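El telón pintado no sabe cantar

REPORTAJE – En las galas de canciones se discute de jurados, de televoto y de quién desafinó en el estribillo. De las postales, esos vídeos cortos que se emiten entre una actuación y la siguiente, no discute casi nadie, y por eso llevan décadas haciendo lo que les da la gana.
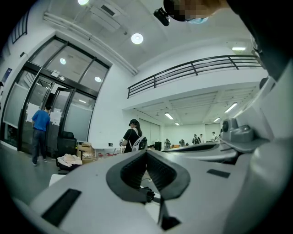 La postal nació para tapar un problema de fontanería. Hay que retirar un piano, barrer el confeti y colocar una escalera que no lleva a ninguna parte, y mientras tanto al espectador hay que darle algo. Lo lógico sería darle una pista sobre lo que va a oír. Lo habitual es darle un dron sobre un acantilado.

El festival de Plamaven, que celebra sus semifinales en marzo, ha llevado el género a una especie de perfección. El año pasado emitió 31 postales y en todas aparecía el mismo puente. En unas el cantante lo cruzaba a pie, en otras en bicicleta, y en una, memorable, lo miraba desde lejos con cara de haber recibido una factura. De las canciones no se decía una palabra. Del puente, en cambio, salimos sabiendo bastante.

Se entiende el motivo. Quien organiza paga, y quien paga quiere enseñar el casco antiguo. Una oficina de turismo no pone dinero para que un trío de folk explique por qué su tema está en compás de siete. Pero el resultado es que el artista, que ha ensayado durante meses una actuación de tres minutos, se presenta ante su público más grande haciendo pan con un señor al que ha conocido esa mañana.

Hubo intentos de arreglarlo. Bargate, la productora que se encargó de la gala durante 7 ediciones, probó una temporada a grabar las postales en casa de los participantes. Salieron cosas estupendas: una batería montada en una cocina, un coro entero metido en un ascensor, una abuela que opinaba sobre el puente (el de la canción, esta vez). También salieron piezas grabadas con el teléfono en vertical y un loro que tapaba el nombre del autor. A la edición siguiente volvió el dron.

En Nakpan fueron por otro lado. Allí la postal es el ensayo: cuarenta segundos del artista trabajando, sin música añadida y sin paisaje. Se oye cómo se equivoca, cómo pide que bajen el monitor, cómo vuelve a entrar. Como espectáculo turístico es una ruina. Como presentación de una canción funciona de maravilla, quizá porque cuando por fin empieza la de verdad uno ya ha tomado partido por ese señor del bajo que entraba tarde.

La objeción más seria viene de los realizadores, y no es tonta. Una gala larga necesita aire. Después de una balada con lluvia artificial y antes de un número con 400 velas, el espectador agradece un acantilado, aunque sea el cuarto. Quitarlo todo y llenar el hueco de contenido musical sería como servir una cena en la que también se comen las servilletas.

Admitido lo del aire, queda la duración. Las postales de Plamaven llegan hasta 74 segundos, una eternidad en televisión y tiempo de sobra para decir quién escribió la letra, en qué idioma está y de qué demonios habla. Se puede decir incluso sobre el acantilado. El rótulo existe, la voz en off también, y a los comentaristas les vendría bien dejar de leer en directo la ficha de población del país siguiente.

El festival de Milto, mucho más modesto, ya lo hace por pura pobreza. No tiene dinero para drones y pone una cartulina con el título, los autores y el primer verso traducido, leído por alguien del equipo que estaba libre. La cartulina a veces sale torcida. El año de la tormenta salió del revés, y aun así fue la única gala de la temporada en la que me enteré de que la canción ganadora iba sobre una lavadora.

Plamaven anuncia para esta edición postales «renovadas», sin dar más detalles. En el avance que han publicado se ve a una cantante de espaldas, al atardecer, acercándose despacio a un puente.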